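Relari Wardrobe
Spring progress report to the Agudelo Fund
Covering February through May

Thank you for the second half of the grant, which arrived in February and went to work right away. It has been a busy and very happy few months at the Wardrobe, and we have a lot to tell you! The headline is that 122 people borrowed clothes from us this spring for job interviews, court dates, graduations, funerals and first days at work. When we wrote the application we told you we hoped for that kind of reach by the end of the year, so we're well ahead.

What we've been doing

For anyone at the Fund who is new to the project: the Relari Wardrobe lends good clothes, free of charge, to anyone living in Plotska or the townships along the river. A loan lasts 10 days and can be renewed once. We wash or dry clean everything when it comes back, so borrowers don't have to.

In February we moved from the shared room behind the library to our own storefront on Mill Street. The move took longer than planned (the heat was out for the first week and the landlord had to replace a valve), and we lost some opening hours to it. We made most of those up by staying open until 7 p.m. in March. The late hours turned out to be so popular with people coming off day shifts that we've decided to keep them.

The fitting rooms are in. We went with curtains on ceiling tracks after getting a quote for doors that would have eaten a big part of the building budget. One of the rooms is wide enough for a wheelchair and a helper, with a low rail and a bench. Borrowers have been using it for all sorts of reasons, including two sisters who wanted to try on bridesmaid dresses together and laughed so loudly we could hear them from the sidewalk.

Stock

We closed the period with 1,587 pieces on the books. Women's jackets and blouses are in great shape. Men's suits are good in the middle sizes and still thin at both ends, and we're short on tall sizes for everyone. Shoes remain our weakest area. People tend to wear their good shoes until they're done, so very few pairs come to us in a condition we can lend. We've set aside part of the summer budget to buy black dress shoes new, starting with the sizes people ask for most.

The winter coat drive did better than we dared hope. The high school band collected at their concert, and the dry cleaner on the corner cleaned all the coats at cost. We put most of them away in April and will bring them out again when the weather turns.

A good share of the equipment line went to small things: sewing thread, lint rollers, garment bags, a steamer, a basket, hangers. They look like nothing on a budget sheet and they make a real difference to how the place feels. A shirt that has been pressed and hung properly looks like something a person would choose.

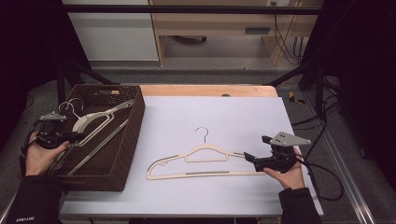 One borrower told us in May that she had put off coming for weeks because she expected a bin of wrinkled hand-me-downs, and that walking in felt more like going to a nice shop where someone had already picked out her size. She got the job, by the way, and came back with a bag of her own clothes to give.

We hear versions of that a lot, and we've started asking people at return time whether they'd be willing to leave a line or two for the comment book. Most say yes. We'd be glad to lend you the book for your fall gathering.

Bookings and the Flollik system

In the application we said we'd replace the paper ledger, and we have. Flollik went live in March. Borrowers can now request a fitting from their phones, and they get a text the day before the loan is due. Late returns have dropped noticeably and we haven't had to chase anyone by phone since April.

It wasn't all smooth. Flollik was set up for tool libraries, so for the first couple of weeks our borrowers were receiving messages reminding them to "return all attachments and fuel." We've rewritten those. We also found that it can't store two sizes for one piece, which is a headache for suits where the jacket and pants don't match up. Our workaround is to enter them separately and tie them together with a shared tag number. It works, though entering a new suit takes a bit longer than we'd like.

The old ledger is still on the desk for people who prefer to talk to a person and see their name written down. We plan to keep it there.

Alterations

This is the part we're most excited about. We didn't promise alterations in the original plan, and they've become the thing people talk about when they leave. In March we bought a secondhand sewing machine and began offering simple hems and sleeve adjustments while people wait. All of our changes can be undone, so the piece goes back to its regular size afterward. We use long stitches and never cut the fabric.

The Saturday-style open sewing table we tried in April was less of a success. It was noisy and crowded, and the people who came for fittings felt rushed. We've moved mending to the hour before opening and everyone is happier.

Money

Spending is on track in every line except two. Rent came in a little under because of the week without heat, which the landlord credited back. Cleaning came in $130 over, entirely from the coats. We'd like your approval to cover that from the rent credit. The full ledger is attached separately, with receipts.

We also want to mention the hangers, as your office asked about them after the last report. The thin wire ones were leaving points in the shoulders of our knits, and silky blouses kept ending up on the floor. We've begun replacing them with cream plastic ones that have gray rubber grip strips set into the bars. They cost more, and so far we're very pleased with them. We'll swap the rest as the old ones wear out.
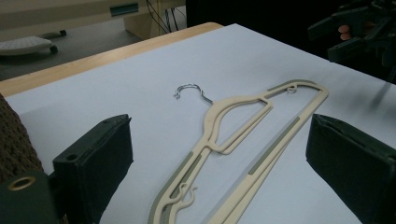 Plans for the summer

We'll stay open through July and close for the first part of August to deep clean and photograph stock for the Flollik catalog. Before then we want to buy the shoes, put up a second rail in the back room and visit the two townships upriver where hardly any of our borrowers come from. The bus schedule is a big part of that problem, and we're talking with the clinic there about bringing a traveling rack on their evening clinic nights.

We'd love to have someone from the Fund stop by. Late afternoon is the liveliest time, and the front door sticks a little, so give it a good push.

With thanks,
Relari Wardrobe, Plotska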